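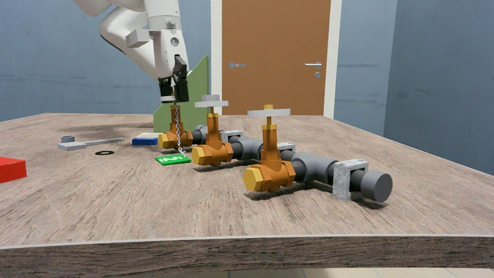

Clémence Deschamps on the working parts of Skokirdale

4 min read

Clémence Deschamps keeps the rules of her fictional magic in a spreadsheet. It has 119 rows, one for each thing a binder in the Skokirdale books can or cannot do, with the chapter where the rule first appears and the chapter where it is first tested. Rows with nothing in the second column are marked gray. "A gray row is a debt," she said. "By the end of the third book I had 48 of them."

The fourth and last volume, Teltport, is due in August. We spoke by phone in the afternoon, after she had sent back the copyedits.

Skokirdale began as a single novel about a harbor town whose drowned return once a year to collect wages. Valtonen, the second book, moved the story inland and changed narrators, a decision some readers disliked. Deschamps said she would make it again. "The first narrator, Isaut, knows too much by page 300. She can't be surprised by the binding any more, so she can't explain it to anyone. I needed someone ignorant."

The romance between Isaut and the harbor clerk was a later addition. In the first draft the clerk had two scenes and died in the second. Her editor, Marcelle Vasseur, asked for him to be kept alive through the midpoint. Deschamps kept him and rewrote 80 pages to give him a job in the plot.

"Marcelle doesn't tell me what to write," she said. "She puts a line next to a paragraph and writes 'who wants this?' If I can't name a character, the paragraph goes."

Vasseur, who joined the call for part of it, described the editing of Teltport as mostly a question of order. The manuscript arrived with 109 short chapters alternating among four points of view. "The alternation was strict, and it was hurting the siege," she said. "A character would open a gate and we would wait three chapters to see who came through it." The final version groups the siege chapters by location. Two points of view drop out for most of the middle third.

Deschamps drafts in sequence and does not outline past the next five chapters. Dialogue is written first, without tags, then checked by reading it aloud. Place descriptions go in last. She keeps them short, with a limit of four sentences the first time a location appears and one after that.

Asked whether the binding costs in Teltport are heavier than before, she said the rule had not changed since row six. A binder gives up a memory equal in age to the thing bound. "In the early books they bind rope and doors. In this one they bind a sea wall. The arithmetic is the same."

She has started a standalone novel, Stidham, with one narrator and no magic. It does not have a spreadsheet yet.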